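The man who wouldn't ask for a recount

By Laurinda Barros
2019-03-24

I have a weakness for politicians who lose. Winners get the statues and the fat biographies, and half the time you know the whole story before you've turned to chapter one. Give me the fellow who was out of office by teatime and had to go home and find something to do with his evenings.

My favourite of the lot is Joaquim Moreira, who ran the town of Brandão for seven years and lost it by 53 votes. Unless you grew up within smelling distance of the place you won't have heard of him. My grandmother did, and she talked about him the way other people's grandmothers talked about film stars (she also owed him money, I found out later, but we'll leave that).

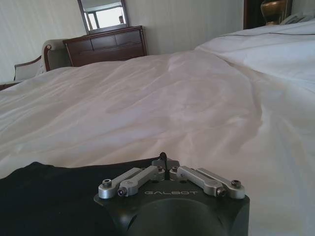

Moreira came into politics by way of the waterworks. He'd been a clerk there, and he knew which streets had a decent supply and which had a tap that coughed brown on a good day. When he stood for mayor he went from door to door with a notebook and wrote down what people told him. I've held that notebook. It's mostly drains! There's a page on a neighbour's goat, and a recipe for something with chestnuts that I have never managed to make work, and then it's drains again right through to the back cover.

The man who beat him couldn't have been more different. Eduardo Barreto was tall, loud and very good on a balcony. He had a voice that carried across the square without a microphone, and he'd promised the town a railway station. Moreira told everybody who would listen that the railway company had no plans for a station and the council had no money for one. He had the letters to prove it and he read them out in full, at length, to rooms full of people who had come in hoping for a drink.

You can guess how that went. Barreto took 1687 votes and Moreira fell just short.

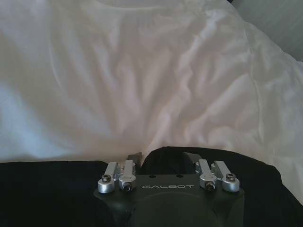

White fabric, crumpled into soft folds.

What happened on the night of the count is the bit I love. Moreira's people were furious. A ballot box from the hill villages had turned up late, and there was a good deal of muttering about the road it had taken. Sérgio Carvalho, his agent, had already drafted the complaint. He'd even found a lawyer who was awake. All it needed was a signature.

Moreira read it through, corrected the spelling of a village, and put it in his pocket. Then he walked over the square to Barreto's party and shook his hand. According to Carvalho's memoir he stayed for one glass of wine and spent the whole of it explaining which valve in the pump house stuck in cold weather.

Carvalho never got over it. His book came out decades afterwards and he is still cross on every page. He thought the box was crooked and he thought Moreira was a coward, and he says both things in the same paragraph as the sentence where he calls him the best man he ever worked for. I've read that paragraph so often that my copy falls open at it.

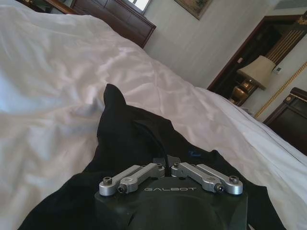
GALBOT, in light grey capitals on black.

Was he a coward? I've gone back and forth. When I was younger I thought it was wonderful, all that dignity, and I'd have put him on a stamp. These days I'm not so sure. If the box really was fiddled, then the people who had voted for him deserved a bit more than a handshake and a lecture on valves. Good manners are lovely in a leader but they can be a way of leaving your own side standing in the rain.

I put this to Laurinda Figueiredo, who taught history in Brandão for most of her working life and has been through the council papers more patiently than I ever could. She has no time for my hand-wringing. The town had come close to blows that week, she told me. Windows had gone on both sides of the square. "He could count votes and he could count broken windows," she said, and poured me more coffee.

She also pointed out something I'd missed completely. Moreira went on turning up to council meetings. He sat at the back, on the public benches, and every so often he'd put up his hand and ask about the station. 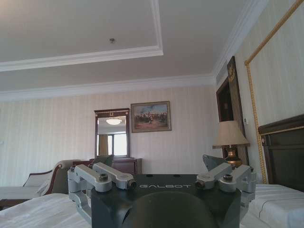

The station, or the lack of it

It never came, of course. Barreto got as far as a sign and a patch of levelled ground at Donis, just outside the town, and there was a ceremony with a band. My grandmother went. She said the cakes were very good.

Barreto lasted two terms, and to be fair to him he wasn't a bad mayor. He built the covered market, and he kept the school open when the district wanted it shut. Figueiredo is firm with me about this. She thinks people like me turn it into a fable with an honest plumber and a wicked windbag, and she says the minutes show two men who agreed on most things and disliked the sound of each other's voices.

There's even a letter — short, badly typed, undated — in which Barreto asks Moreira to come and look at the pump house. He went. The bill for his time is clipped behind it, and across the bottom, in the same handwriting as all those drains, he has written "paid in wine".

The levelled ground is still there. I went out to see it in March, with the wind going straight through my coat, and someone had planted it with cabbages.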